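Radby > Workroom > Cutting and sewing tables

Hiltisstead Table, Mk 3

Fixed-height work table for cutting out, pinning and hand quilting. Sold flat, with legs and fixings.

Product details
The top is a single flat panel with square edges. It is sealed on both faces so that it does not bow when one side is damped for pressing work. The surface is low-sheen, to limit glare under a daylight lamp, and will take tailor's chalk without holding it. Chalk and wax marker come off with a damp cloth. Air-erase pens should be tried on the underside first.

The underframe is welded in two halves and joined by a cross rail. The rail sits 61 cm from the floor and can be used as a rest for a roll of wadding. Levelling feet give 30 mm of travel at each leg. The frame was drawn up by Soudabeh Amini for the Zimdale sewing rooms, where the tables are moved every Thursday - hence the hand slots in the end rails.

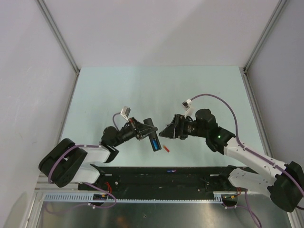
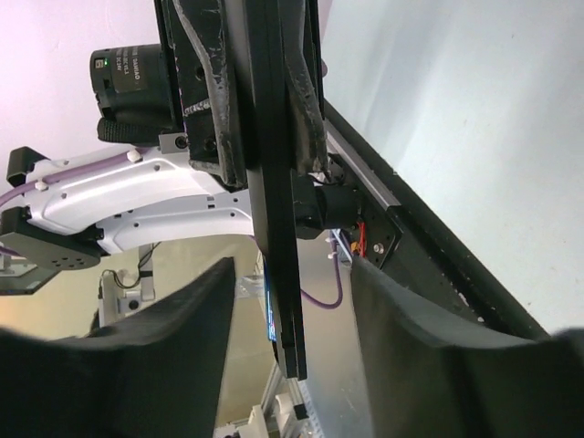
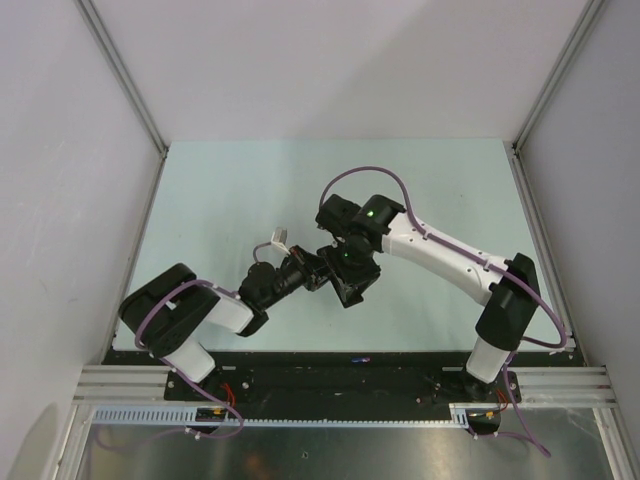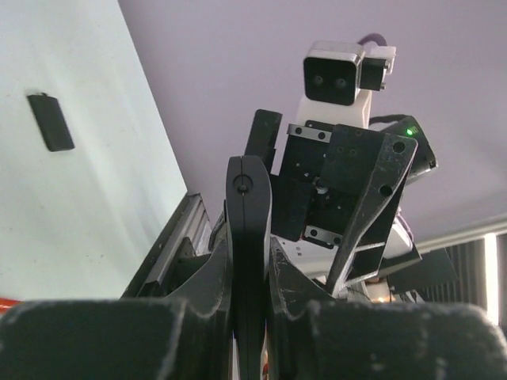

Specification
Rated load, evenly spread: 40 kg
Levelling range: 30 mm
Cross rail height: 61 cm
Frame finish: powder coat
Assembly: two people, hex key supplied
Order code: HT3-3000

Options
Vasiliauskas cutting mat, cut to the full size of the top. Lies loose, no adhesive. Must be stored flat.
Lipped edge strip, fits one long side only. Stops pins and bobbins rolling off. Cannot be fitted together with the mat.
Locking castors, set of four. These replace the levelling feet and raise the top slightly.

Care
Do not iron directly on the top. Use a wool pad or a folded blanket of at least two layers. Spilt starch should be wiped up before it dries; if it has already set, soften it with warm water and lift it with a plastic scraper. Solvent cleaners will dull the seal. Check the cross rail bolts after the first month of use and again whenever the table has been moved.

Delivery
Packed in two cartons, one for the top and one for the frame. Delivery is to the ground floor only. Orders placed in January are sent out with the February run. Spare feet and bolts are held in stock and can be ordered singly by quoting the code on the label inside the left end rail.

Returns
Unused tables are accepted back in the original cartons. Mats cut to size are not returnable.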